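November – posted by Graziella Ferri

The Cludach study set out to answer a narrow question: does a policy trained to move one cube between two baskets depend upon where those baskets stand? We recorded 489 demonstrations by teleoperation and trained two versions of the policy, one with the baskets fixed and one with their positions changed after every 50 recordings.
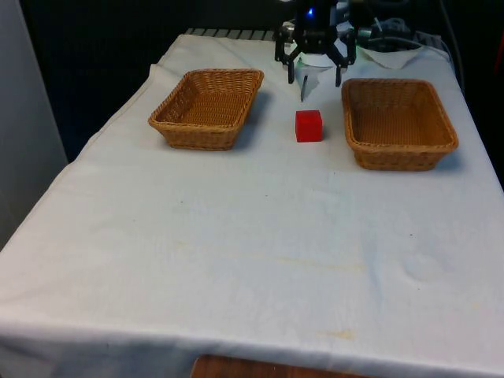 Each version was then given the same set of trials, with basket positions neither had met in training. The fixed version placed the cube correctly in 65 per cent of them. The varied version reached almost 90 – a larger gap than we had expected from so small a change in procedure.

We would advise caution. One cube was used throughout, and the lighting was held constant. Vy Hà is preparing a second round with softer objects.

Comments (2)

Gatti: Were failed demonstrations kept in the training set?

Graziella Ferri: They were removed before training. The full count, with failures, was 977.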